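Equipment Planning Board > Budgets and Procurement
Thread: Second bin-picking cell, allocation for next year

Tevstead_Purchasing
Members are invited to comment on the following before the request is submitted in November. Our department proposes to buy a second cell for sorting mixed small items between two bins. The bench, bins and clamps would be made up in house. The arm and gripper would be bought from a supplier. Drilstead has quoted 58 thousand for the pair, and Zidier has quoted 54 thousand for a similar set. Neither price includes training.

ledger_north
Please confirm whether either quotation covers spare fingers and cable sets. In our own accounts these were left out of the first year and had to be met from the repairs budget, which caused some difficulty.

Tevstead_Purchasing
Drilstead includes one set of fingers. Zidier includes none. Cables are extra in both cases.

Toom_Workshop
I would advise against either purchase at this stage. A refurbished arm may be had for considerably less, and the saving could be put towards a proper steel bench. The lower Zidier price is of little use if fingers must be ordered within months.

ledger_north
I cannot agree with the previous member. A refurbished arm normally comes with a short warranty, and our auditors have asked for at least 4 years of cover on any item of this value. The bench can be improved later out of a smaller fund.

Toom_Workshop
The point on warranty is accepted. I maintain that bins and clamps should appear as a separate line. They are cheap, they wear, and they are always forgotten. We set aside up to 23 hundred a year for such items and have not regretted it.

Tevstead_Purchasing
A separate line will be added. For the benefit of members preparing similar requests, the work to be costed is of the following kind: a cable-fed arm over clamped bins, with a toy duck, a scrubber, a block and other loose objects to be picked. The inside of the front bin shows heavy wear on its far wall, and replacement bins will therefore be entered as a yearly cost. Comments on the draft remain open until the request is submitted. 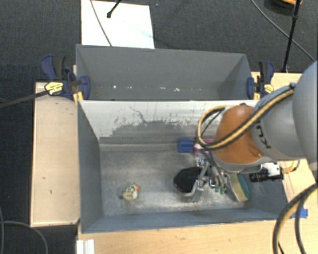
bench_and_budget
I support the separate line, but would ask that training be priced before the two quotations are compared. With us it was charged by the day, and it removed the whole difference between the cheaper supplier and the dearer one.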